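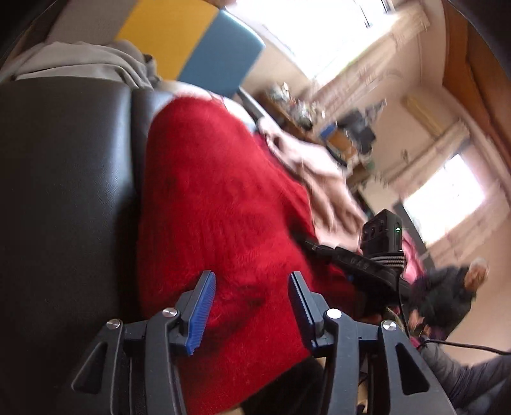

Nivelel Soft Knit, Red
Item 311, sold in 100 cm lengths
Tedska Cloth Room, Riltham
Page last updated July 26, 2018

Okay, the red one! I've been meaning to give it a proper page ever since it came in with the March order, and three of you have emailed in the meantime to ask if it's as bright as it looked in the shop window. It is. If you're after a rust or a wine colour, have a look at the other reds on the knits page, because this is a full letterbox red and it will take over whatever you put it next to (which is why I love it).

The feel of it is soft and a little bit fuzzy, with a faint rib running through that you notice more with your fingers than from across the room. I made a beanie and a neck warmer out of my first length, then got carried away and backed a cot-sized quilt with the next one. The beanie I'd do again tomorrow. The quilt backing was harder going than I'd bargained for – it wants to creep while you're sewing – and I unpicked one side twice before I gave in and used a walking foot.

What I'd make with it
Beanies, scarves, neck warmers, cushion covers, a hot water bottle cover, a soft lining for a hood. Dress-ups, if you've got small people (capes!). It folds up fairly thick, so I'd steer clear of anything with fiddly gathers or a lot of seams meeting in one spot. I tried a drawstring bag and the casing ended up like a sausage. Wouldn't bother.

Cutting
Let it lie flat overnight before you cut. It relaxes a bit after being folded on the shelf and if you go straight in with the scissors your pieces may come out smaller than your pattern. Check which way the surface strokes smooth and keep all your pieces facing the same way, otherwise one sleeve looks darker than the other and you'll never stop seeing it. I use clips instead of pins. And have the vacuum handy, the cut edges shed and I was finding red fluff in my tea.

Sewing
Ballpoint needle, longish stitch, light presser foot pressure if your machine lets you change it. An overlocker is lovely on this but I did the beanie on my ordinary old machine with a narrow zigzag and it's been fine. Do a test seam on a scrap first, and give it a good stretch.

Washing
Cold, inside out, spin no higher than 800. First wash on its own, please, or with other reds. I always put a scrap of white in with a new red to see what happens, and mine came out with the faintest pink tinge from the first wash and clean from the second. Dry it flat on a towel out of the sun. I don't iron it at all. If you need a seam flattened, hover the steam over it and pat it down with your hand.

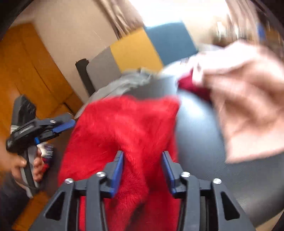
Can I get one long continuous piece instead of separate lengths?

Anything up to seven lengths can be cut in one go, so long as there's enough left on the roll. Write "one piece please" in the order notes and I'll ring or email before cutting if I can't manage it. Once it's cut to order I can't take it back, so do measure twice.

Ordering bits and pieces
You can order by email or come into the Riltham shop and squish it in person, which I'd recommend if you're fussy about texture. Swatches are free, just send me a stamped envelope and put 311 on the back so I know which one you want. Uncut lengths can be returned inside seven days as long as they haven't been washed or had a cat on them.

Matching thread is the Uddin all-purpose in poppy. I tried a couple of others against it in daylight and they both went orange. The Uddin scarlet is near enough if poppy is out, though I'd only use it for inside seams.

For something paler beside it, the Nivelel comes in a light grey too, a touch finer, and the two of them made a really nice reversible scarf for my sister-in-law's birthday. Cut the grey a smidge wider and ease it in as you go.

Offcuts go in the basket by the shop door, priced by weight. They're good for pompoms, pincushions and stuffing draught snakes, and they tend to get picked over early in the morning. I don't post offcuts, sorry, the packing takes me longer than the selling.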